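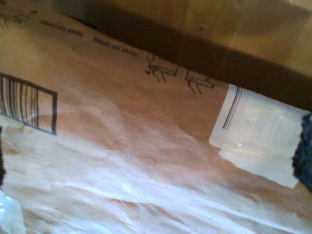 Akosua Dogbe：去年买的是灰色那款，这次换了蓝色，插头卡得一样紧。机柜里已经有灰线和黄线，蓝色一眼能分出来。希望以后把长度也印在护套上，现在只印在线身上，线一多就得顺着找半天。

搜索商品 请输入型号或关键词 搜索 高级搜索

Visness 成品网络跳线 蓝色 六类

货号：864
品牌：Visness
系列：Arnora
颜色：蓝色
长度：5 米
类别：6 类，非屏蔽
插头：RJ45，两端相同
线序：T568B，直通
护套：与插头配套，略透明
包装：单条装，牛皮纸信封袋
整箱价：372 元
供货状态：现货

商品说明

Arnora 系列是工厂压接好的成品跳线，用来连接电脑、交换机、路由器、网络打印机、机顶盒和墙上的信息面板。两头都已装好水晶头，拿出来就能插，不需要压线钳。线身为圆形，多股软铜导体，适合需要经常挪动设备的桌面和机柜前部。

本页只卖蓝色。灰色、黄色、黑色各有单独的页面，电气规格与蓝色相同，价格也相同。需要混色的客户请分别下单，同一收件地址的订单会合并发出，运费只收一次。

线身外皮为聚氯乙烯，表面光滑，擦拭时用拧干的湿布即可，不要用酒精或天那水。外皮上印有类别、长度和生产批次，字为白色，沿线身重复出现。批次号在售后时要用到，扎线的时候最好留一段字露在外面。

插头和护套

插头外壳为透明塑料，触点镀金。护套套在插头尾部，盖住线与插头相接的一段，作用是减轻弯折。护套上有一道弧形凸起，从上方罩住插头的弹片，抽线时弹片不容易被别的线勾住。

有些老式交换机的端口排得很密，护套会和上下两排的邻线挤在一起。插得进去，但拔的时候手指不好伸。这类设备请选同系列的窄护套款，页面在“跳线／窄护套”分类下。窄护套款没有弧形凸起，弹片是露出来的，装在不常动的位置比较合适。

护套不能单独拆下更换。用力往后扯会把护套撕开，撕开以后线还能用，只是弯折处少了保护。因自行拆护套造成的损坏不在质保范围内。 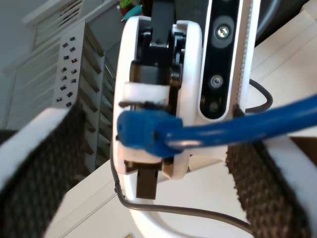
蓝色网线及插头，护套略透明、有光泽

颜色说明

蓝色为中等深浅。不同批次之间可能有轻微色差，同一箱内为同一批次。对颜色一致性有要求的工程项目，请在订单备注里写“同批次”，仓库会按批次拣货；库存不够时客服会先联系，不会拿别的批次凑数。

屏幕显示和实物会有差别，灯光也有影响。要确认颜色的客户可以先买一条单条装，再订整箱。

安装

1. 插之前看一眼端口里有没有灰。有灰先吹干净。
2. 弹片的方向对准端口的缺口，平着推进去，听到咔嗒一声为止。
3. 轻轻往回拉一下，线不应该退出来。
4. 看设备上的指示灯。有些设备的链路灯要等几秒才亮。
5. 拔线时按住护套上的弧形凸起，等弹片压下去再往外抽。不要直接拽线身。

走线时不要打死弯。拐角处让线自然绕过去，弯的半径至少要有线身粗细的四倍。扎带不要收得太紧，能让线在里面来回滑动就可以。魔术贴扎带比尼龙扎带好调整，本店“整理／扎带”分类里有 Drilell 的卷装魔术贴，可以自己剪长短。

和电源线并排走的时候尽量分开一点。必须交叉的地方就直角交叉过去。长距离并排放在同一根线管里的做法不建议采用，家里桌子底下短短一截没有问题。

本品只供室内使用。外皮不抗紫外线，拉到窗外或者阳台上，一段时间以后会变脆、发白。户外布线请看 Costello 的室外线，外皮为黑色聚乙烯，没有成品长度，按米裁，需要自己压头。

长度怎么选

跳线的实际走线距离常常比直线距离长得多。先用一根绳子沿着打算走的路线摆一遍，包括绕过桌腿、顺着踢脚线、爬上机柜侧面的部分，然后把绳子拉直了量。量出来的长度再留出一截余量，给设备往外拉的时候用。

同一机柜内部互连，5 米一般偏长，多出来的线要盘起来，会挡风道。机柜内部请选短规格。房间一侧到另一侧、书桌到墙面面板、电视柜到弱电箱，5 米多数情况下够用。

多余的线盘成松松的大圈，用魔术贴扎两处。不要紧紧缠在手上再塞到设备后面，那样线会拧着劲，下次抽出来很难理顺。

长度误差：按成品两端插头前端之间测量，允许比标称长度略长，不允许偏短。

包装

单条装用牛皮纸信封袋发货，袋口有撕开条，旁边印着英文“TEAR TO OPEN”和图示。捏住撕开条的一端，顺着边往另一端拉。用剪刀或者裁纸刀开袋容易划到线身，请不要这样拆，刀伤不属于质量问题。

袋内的跳线盘成圈，用一根纸扎条固定。里面没有塑料袋，也没有纸质说明书，需要中文说明的可以在本页底部下载，或者让客服发到邮箱。

整箱发货用瓦楞纸箱，胶带封口，箱内每条单独扎好，不再套信封袋。需要整箱同时每条都有信封袋的，比如打算转售或者分发给各个办公点，下单时选“整箱，单独入袋”，按袋数另收包装费。费用在结算页显示，选之前可以先看。

信封袋在运输中有皱褶和压痕属于正常现象，不影响里面的线。外包装破口、能看见线身的，请当着快递员的面拆开检查，有问题直接拒收，然后通知我们补发。已经签收的，请保留信封袋和里面的扎条，拍照时把面单也拍进去。

信封袋可以回收，撕掉面单和胶带后按废纸处理。

兼容性

可以接在超五类的面板和模块上使用，整条链路按其中最低的类别算。换一根六类跳线不会让墙里的超五类线变成六类，客服经常被问到这一点，所以写在页面上。

支持以太网供电。给摄像头、无线接入点、话机供电都可以，多条供电跳线扎成一大把时要注意散热，不要全部塞在封闭的线槽里。

不能当电话线用来接老式座机。水晶头大小不同，硬塞会顶坏端口两侧的触点。

直通线序。两台旧电脑直接对连、又不支持自动翻转的，需要交叉线，本系列没有交叉线。近些年的网卡一般都能自动识别，用直通线即可。

常见情况

插上以后灯不亮：先换一个端口试，再把线的两头对调试一次。两端都试过仍然不亮，用同一根线接另一台设备。还是不行的，请联系客服换货。

灯亮但速度上不去：检查对端设备的端口规格。很多老路由器的局域网口本来就只有百兆，换线没有用。端口没问题的话，检查插头是否推到底，弹片有没有弹起来。

弹片断了：线可以临时用，但插头会松，碰一下就掉。有压线钳的可以剪掉旧头重压，护套需要在压头之前先穿到线上，这一步很容易忘。重压过的线不再享受质保。

线身被椅子轮子压过：外皮没有破、没有压扁的可以继续用。压扁的地方即使外皮完好，里面的线对可能已经错位，建议更换。

收到时线圈弯曲、放不平：解开扎条，平放一晚上会松开一些。不要用吹风机加热。

关于自己压头和成品线的差别

有读者来信问，既然 Costello 的散装线按米算更便宜，为什么还要买成品跳线。两种线的导体不一样。散装线里是单股硬铜，适合埋在墙里或者固定在线槽里，装好以后就不再动。跳线用多股软铜，经得起反复弯折，但是多股软线配的水晶头和硬线不同，压接也更挑工具。偶尔做一两根，买钳子和水晶头的钱加上压坏的头，不见得省。

墙里走散装线，两端打在面板和配线架模块上，再用成品跳线接到设备，是比较常见的做法。跳线坏了换一根就行，不用动墙里的线。

订购与发货

单条和整箱都可以在线下单。现货当天下单后进入拣货，遇到盘库会顺延，顺延的时间会显示在订单页。2 月的盘库期间只发整箱，单条装在盘库结束后按下单顺序发出。

公司采购需要对公转账的，下单时选“线下付款”，系统会生成报价单。报价单上的货号请核对清楚，蓝色为 864，其他颜色的货号不同，发错颜色多半是报价单阶段就填错了。

发票随电子邮件发送，不放在包裹里。抬头写错可以重开，请把原发票的号码一并发来。

单条装走快递小件，能投进信报箱的地区可能直接投递。不希望投信报箱的，请在备注中写“送到门口”。备注以外的渠道，例如在评价区留言，仓库看不到。

退换

未使用的跳线可以退货，扎条拆开过没有关系，线身和插头不能有划痕。退回时可以用原来的信封袋，沿撕开条拆过的袋子要用胶带把口封严，最好外面再套一层。退货地址在订单详情里，每个仓库不一样，请不要按包裹上的旧面单寄回。

整箱退货须为原箱、未拆零。拆过零的整箱按单条办理，单独核算。

质保期内出现断路、接触不良、插头松脱的，提供批次号和故障说明，经确认后换新，不要求先寄回旧线。被宠物咬过、被门夹过、泡过水的不在质保内。

同系列商品

Arnora 跳线 灰色 六类
Arnora 跳线 黄色 六类
Arnora 跳线 黑色 六类
Arnora 跳线 蓝色 六类 窄护套
Drilell 魔术贴扎带 卷装
Costello 室外网线 按米裁切

页面更新记录

03/01/2018：补充了窄护套款的说明；整箱价改为含税价；包装一栏删去旧款塑料袋的内容。旧款塑料袋装的库存已经售完，货号没有变，收到牛皮纸信封袋装的客户不用再来信确认是不是发错了。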